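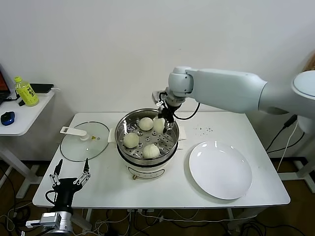
Collecting good examples is my favorite part of this course! Each episode in the Urna set is one full try at a task, start to finish. Take the bun task: the gripper has one bun, four more sit in the tray, and the big plate is still empty, so there's plenty left to learn from. Vary the starting layout every time. We have 1,387 episodes so far; please add 13 per pair.

Last updated: Wednesday

Comments
Do failed grasps count toward the 13?
Yes, keep them and tag them!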